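# What the open day at Lalow left out

In August I visited the open day of Lalow, where they let a two-armed robot work in a simulated home before it goes near a real one.

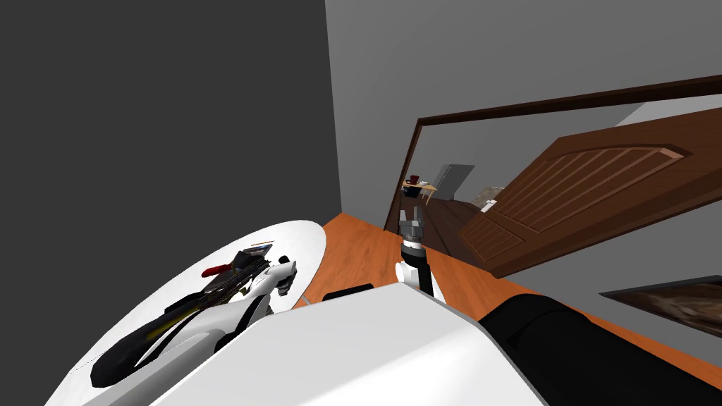

Gillia wrote to me afterwards that a simulation is only a polite way to fail in private, and she would prefer to see the failures on the stage.

I understand her, but I disagree in part. The presenter told us the robot makes 2,000 runs in such rooms, with a door, a table and a wooden floor, and that 860 of them are thrown away. He said this number quickly and went on to the coffee. For me it was the best minute of the afternoon. I wanted to ask which runs they throw, and who decides it.

In Tranidby, where I live, three companies held open days this year. All of them showed us an arm that takes an object and puts it down again, and the people clapped. I clapped also. But a visitor learns very little from a thing that was practiced for him.

My proposal is small. Let the guest choose one of the discarded runs, and play it on the big screen from the beginning. The engineers will be a little ashamed, maybe, and the questions will be better.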